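Towel notebook, bench side
October 5, 2018

Gray towels today, all day. I meant to finish the write-up on the kitchen cloths first, but the box from Surkport came and I opened it "just to check the count," which anyone who shares this room with me knows is a lie. So the kitchen cloths are still on the shelf and I have gray fuzz on my sleeves. What I wanted to get down was how the gray towel behaves when it's picked up, turned over and folded long ways.

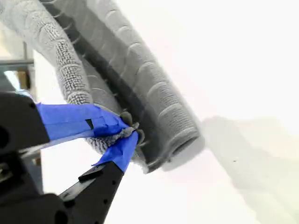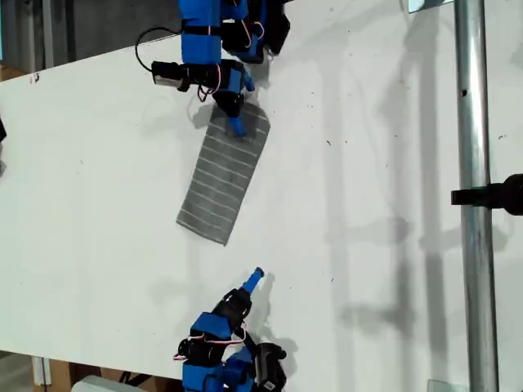
OK, so the big thing I keep coming back to is thickness at the fold. On a flat cheap towel you fold it, you press it with your palm, it stays. A towel with raised rows has opinions. If the fold runs the same way as the rows it drops right into the channel between two of them and lies down nicely, and if it lands on top of a row it rolls. You get that fat round edge that slowly opens back up while you're looking for your pen. I tried the same fold a bunch of times, moving over by a hair each time, and it really is that picky. Half a row one way and it's a neat edge, half a row the other way and it's a sausage.

Across the rows is another story. There's no channel to fall into, so the fold is always a bit round, but at least it's round the same way every time. I'd almost rather have that for stacking. A stack where every towel is a little puffy on one side can be evened out by flipping every second one. A stack where some are flat and some are sausages just leans, and then it leans more, and then it's on the floor.

Weights. I put the first towel on the small scale as it came out of the box and it read 700 grams, dead on, which made me suspicious of the scale, so I took it off, zeroed it, put the brass weight on (fine), put the towel back. 700 again. OK! Lovely! The label on the box only says Rernier and the color, no weight, so I've penciled it on the lid for whoever opens it next. I didn't weigh the others yet. I should, and I should do it before they go through the wash, so please, if you're reading this and feel like running a load, leave the Rernier box alone until there's a column of weights in here with my handwriting next to it.

Loops. The nap on these is long and soft and snags if you look at it wrong. I had a rough spot on my thumbnail and pulled two loops in the first few minutes. Pulled loops on this kind of cloth don't run like a knit does, they just stand up taller than their neighbors, and the right thing is to snip them level with the small scissors. Do NOT tug them. I know it's tempting. If you tug from the front you get a bald dash along the back where the loop came from, and on a gray towel that shows up more than you'd think when the light's coming from the side.

(The small scissors live in the mug now, with the chalk. The tin they used to live in has gone to the sewing side and I've given up on it.)

Nap direction, too. I stroked one up and down a few times with a clean hand and there's a clear light way and a dark way, like velvet but lazier. Stroke toward one end and it goes pale, stroke back and it goes the color of wet sidewalk. It matters if we're going to lay them side by side for the color card, so I've put a safety pin in the corner of each one I've handled, at the end you stroke toward to get pale. Pin in corner = pale end. I'm writing it twice because last time I didn't write it once.

Washing plan. We have the Radwan powder left over from the cloths, and I'd like to stay with that so the two sets can be compared. One scoop, level, no softener. Softener makes everything feel wonderful for a day and then the towel won't drink, and I don't want to have that argument with my own numbers again. Warm, normal spin. Seven washes, with a measure after the first, the third and the last one. After the first is the one I care about most, because if they're going to pull in, that's when most of it happens, and the rows should come up fatter and closer together. I bet the along-the-row fold gets even pickier once that happens, because the channels will be narrower. We'll see. Bet is one coffee and I'm taking takers.

Drying. The Hikex on the end, please, the one with the counter. The counter said 1378 this afternoon before I put anything in, so start from there. I ran an old white towel through it on medium to see whether the drum had cooled off from this morning, and also to catch any lint left behind by the dog blanket (there was lint left behind by the dog blanket, in quantity). Clean the screen before every gray load. I'd also like us to collect the lint from each gray load in its own bag and mark the bag with the wash number. A zip bag, squeezed flat. I'm after how much they shed in the first wash compared to the last, and you can't do that if it all goes in the trash in one happy gray ball.

Speaking of which, I shook one out over the dark mat and let it settle. It shed, a fair amount, all short fuzz and no long threads. Short fuzz is just what's left over from cutting and hemming. Long threads would have had me looking hard at the hems. I looked at the hems anyway. Straight, folded twice, stitched close, and the stitch color's a good match. One hem in the batch wanders a little near the corner and I've set that towel at the bottom of the pile with a paper tag on it. It'll be fine as the wash sample that gets cut up at the end.

Things I tried for the fold, since I'll forget otherwise:

Thirds, long way. Looks great, long and slim, would sit well on a rail. It's the one most likely to come undone when you carry it, because you've got a free edge on top with nothing holding it but its own weight. Lift it from the folded side, hand flat underneath.

Half, then half again. Boring, solid. Thick at one corner where all the layers meet, so a stack needs turning. I did the stack of 11 this way and it stood up by itself until I bumped the bench.

Half long way, then rolled. Very cute, takes more shelf than it should, and every roll comes out a different size depending on how tight you're feeling that day. I'd skip this for anything we need to measure, because a tight roll leaves creases across the pile that take a night to relax.

One more thing about picking them up. If you pinch a towel like this in the middle, you only ever get a little tuft, and all the rest of it swings and drapes wherever it pleases, and by the time you've set it down it's crooked. Pinch near the corner and follow the edge along with your other hand until you hit the next corner. I know that sounds like something from a home ec handout, but I spent a good part of the morning grabbing them any old way and then fussing with the edges on the table, and when I switched to corners the fussing went down to one little tug. The thick pile hides the edge, too. You think you've got a single layer and you've got two. Rub it between finger and thumb and feel whether it slides on itself, and if it slides, let go and try again.

Length by tape is hopeless on these unless you pat them flat first, and if you pat too hard you stretch them. My routine: lay it down, lift each end once so it can relax, smooth from the middle outward with the side of the hand, wait a minute, then measure along the center and never along the hem. The hem's tighter than the body and will tell you a smaller number. I'll write this up on a card for the wall, because our May numbers were taken along the hem on one batch and along the middle on the next, and I still can't tell which is which.

To do:
- weigh the rest of the box, before any washing
- ask Surkport if the gray comes from one dye lot or several (a couple look a shade warmer to me by the window, but it was getting late)
- more zip bags
- new lint brush, the old one has gone bald
- finish the kitchen cloths, yes, I know

The pile's on the left-hand shelf under a clean sheet. The one with the paper tag is at the bottom, pins are all in at the pale end, and the scoop is inside the powder box this time.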